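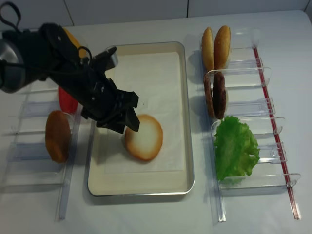
**Freezing burger buns, again**

**plarkach_kitchen** (27/11/2025)
I bake buns each month and freeze them the same evening. After 7 days the crust comes off in flakes when I thaw them. My flour is 500 g, with milk and one egg. What do I do wrong?

**Floveo**
You thaw them too fast, I think. Leave them in the closed bag on the kitchen table overnight, then cut and toast.

**pasaribu88**
I do not agree with Floveo. In the closed bag mine became wet on the bottom. I put them frozen in the oven for 10 minutes and the crust stays.

**Floveo**
Were they fully cold before you packed them? Warm bread makes ice in the bag.

**pasaribu88**
Yes, fully cold. Maybe your kitchen is drier than mine.

**plarkach_kitchen**
Mine were still a little warm, I must admit. I will try both ways with the next batch and write here.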